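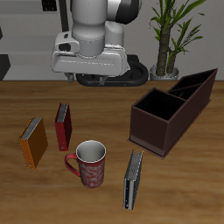

Figure 8.1. The practice desk in simulation: binders, a mug, an organizer and a plant that never needs watering.

Chapter 8
Tidying Up, and Other Advanced Topics

By this point in the course your team can make an arm go where you tell it. Chapter 8 is about what happens when you tell it the wrong place, a skill most teams pick up without our help.

The project for the next 2 weeks is called Clear the Desk. It comes from the Veller student contest, where Lajos Tóth has judged long enough to have opinions about mugs. Your arm must move office objects to marked spots on a wooden tabletop. You will do all of it in the simulator first. A simulated mug can be dropped as often as you like, and the school has only so many real ones.

Binders look easy. They are tall, they have flat sides, and they stand up on their own until something brushes past. Put three of them near a mug and you have a traffic problem. A grasp planned for the gray binder may be perfectly good while the path to it goes straight through the red one. The mug has a handle, which students love and grippers mostly don't.

Hicham Fahmy's club at Jerner kept a log of every failed run in its first season. There were 332. The club sorted them by cause and found that 80 came from a wrong object height typed in by hand, usually by the person who had complained loudest about the gripper.

We will borrow the club's habit. Before you write any code, open the scene and decide, as a team, which object moves first. Write the order down and sign it. You will want to know later whose idea it was.

In this chapter you will
- choose a grasp for a flat object and for a round one
- plan a path around things that are in the way
- keep a failure log that somebody else can read

Warm-up: Sketch the desk in Figure 8.1 from directly overhead. Mark where the fingers could close on the mug without touching a binder.

Search this book Go Clear

Related chapters
Chapter 7: Frames, Axes and Arguments
Chapter 9: The Pedesero Sorting Challenge
Appendix: Lytvynenko Scoring Sheets

We use cookies to remember your page. Accept Settings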